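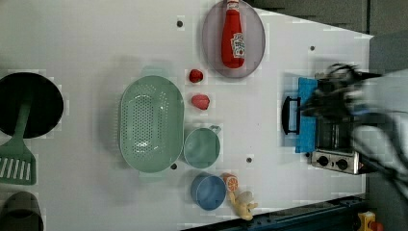
Vol. 3, p. 500

TOY KITCHEN (also play kitchen, toy cookware, and, in older catalogues, domestic set). A collection of miniature or simplified cooking equipment, with or without food, intended for children and stored by adults. The term covers the cooker or oven, the pans, the tools and the pretend groceries, though shops have long sold these separately, to the benefit of shops.

Scope and terms. Collectors divide the toy kitchen into hardware (anything that would be plugged in or lit in real life), hollowware (pots, pans, cups, colanders) and provisions. Nelu Buzatu, whose handbook is still the one most often quoted, adds a fourth class, strays, for objects that belong to some other toy and have moved in. The yellow rubber duck is the usual stray. It has no agreed culinary role, and Buzatu lists it under neither poultry nor bathroom.

Hardware. The full-height play cooker is the grandest item and the first to be given away. The toy toaster oven has lasted better, being small enough to stand at the end of a table. A typical one is silver-gray, with a black door handle, a window onto a wire rack and a pair of black knobs. The knobs matter more than the oven. Children of a certain age will turn a knob for most of an afternoon and serve nothing at the end of it, a habit that some carry into adult life.

Hollowware. Early sets copied the family saucepan in tin. Later ones went over to colour, and mint green and blue became common for cups and colanders, while the frying pan and the cooking pot mostly stayed black or dark grey. Domnica Crăciun puts this down to a belief among makers that a pan must look serious. The colander is often the largest vessel in a mixed set, and an oval one will hold the whole of the fruit, which is where the fruit is generally found. Measuring cups are included for their educational value and are used as cups.

Scale is the weak point. A slotted spatula may be as long as the pan it serves, or longer, and will lie across it with both ends sticking out. Plates are worse. An oval plate fit for a roast is quite often asked to carry one bottle of ketchup, lying down, and nothing to go with it.

Provisions. Toy food falls into whole items, such as the strawberry, and portions, such as the orange slice with its rind and pale segments. Strawberries are small, red and rarely the same red twice, a result of sets being merged when cousins grow up. Sauces form a class of their own. The red bottle with a white cap and a tomato on the label is recognised by children well before they can read, and styling it after a familiar ketchup is a practice as old as the familiar ketchup. Green vegetables are made in quantity and are usually reported missing.

Manufacture. The Stasovel works began turning out cookware for children as a way of using up offcuts, and its first list gave 2 pans and a lid that fitted neither. Lalbridge followed with coloured sets, and for some years the two firms accused each other of stealing a ladle. The Begović range, sold loose from open trays, let the buyer choose each piece, so complete Begović kitchens are hard to identify and dealers identify them often. Crăciun's checklist, last revised 6/21/18, runs to 3,210 separate pieces, of which about 500 are spoons.

Play. Observers agree on the broad course of a session. Everything is brought out and laid on the table, food is put on or near a plate, and a meal is announced. The guest is expected to eat it, praise it and ask for more — usually of the same strawberry. Recipes are seldom repeated. Crăciun recorded one cook who served orange with ketchup on three occasions and refused each time to be thanked.

Putting away. Most published advice recommends a shallow box with a lid. Nesting works for cups and pots, and food can go inside the colander if the colander goes in last. Spatulas will not fit in anything and are best stood upright in a jar. The Biltov toy library lends its kitchens with a printed list glued inside the lid, and checks them every September, when the lists are corrected to match the boxes.

Wear and repair. Labels go first, then the black on the knobs. Hollowware can be washed in a bowl of warm soapy water and left upside down on a towel. Ovens should be wiped. Collectors disagree over replacing a lost wire rack with one cut from a cake cooler, Buzatu being against it and having done it twice.

See also: Dolls' house, furniture of; Tea set; Shop, playing at; Duck, bath.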